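Every winter the same kind of story goes around. A dog is found tied to a fence, a man with a kind voice coaxes it into his truck, and four minutes later it is asleep on somebody's couch. I have watched dozens of these, and I no longer trust the part in the middle.

Tukcombe, the shelter two towns over, put up a clip in April of a hound named Vellow. It had 3089 comments when I looked. Bláthnaid Doherty, who runs the front desk there, told me they received 234 offers to adopt that one dog. They had 13 others in the back, and the offers for those came to two.

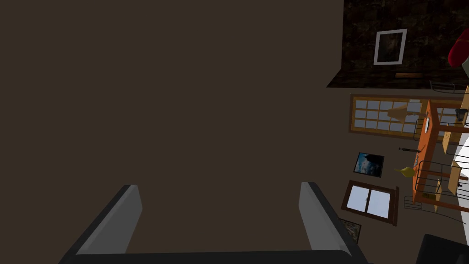
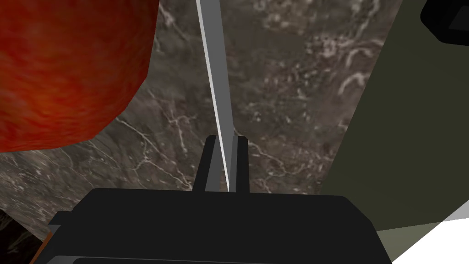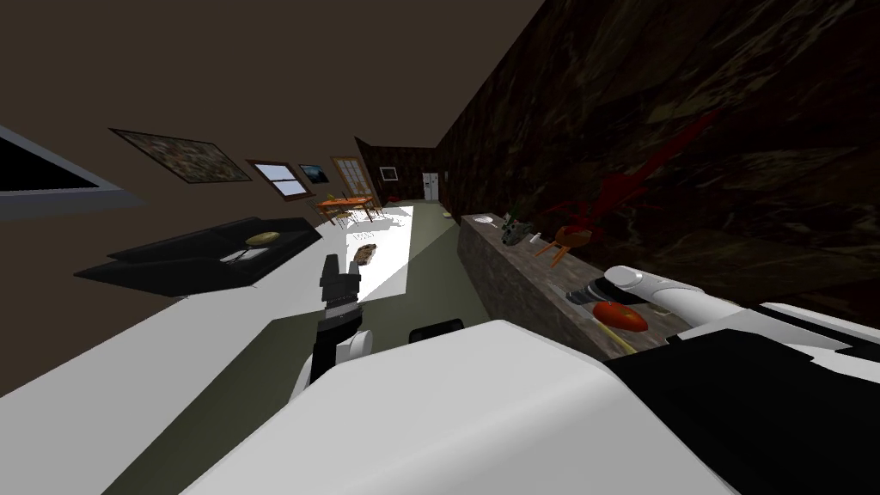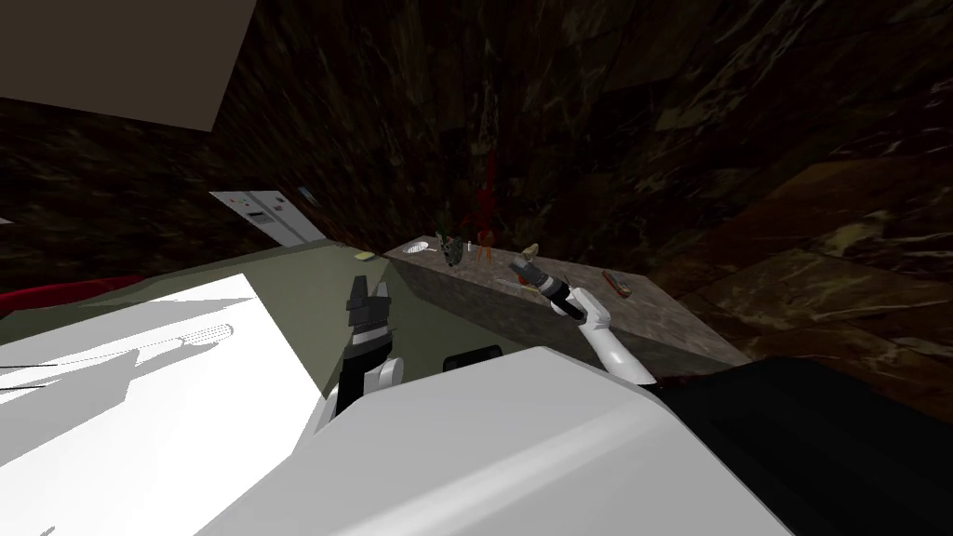 Computer renderings. The third and fourth show a stone counter.

I asked Ultan Moynihan, who has fostered for years, whether the attention at least brings in money. Some, he said. Vellow's clip raised 400 dollars, and his surgery cost more than that. A lot of people wrote that they were crying. I believe them, but I doubt many of them drove over.

My own dog, Saver, came from a neighbor who was moving. She was nine, overweight and bad with bicycles. No one would have filmed it. She got out of one car and into another, and then she threw up.

I don't say the videos are fake, though I suspect a few are. What bothers me is that they teach us to want the dog with the story. Ask your shelter which one has been there longest, and go meet that one first.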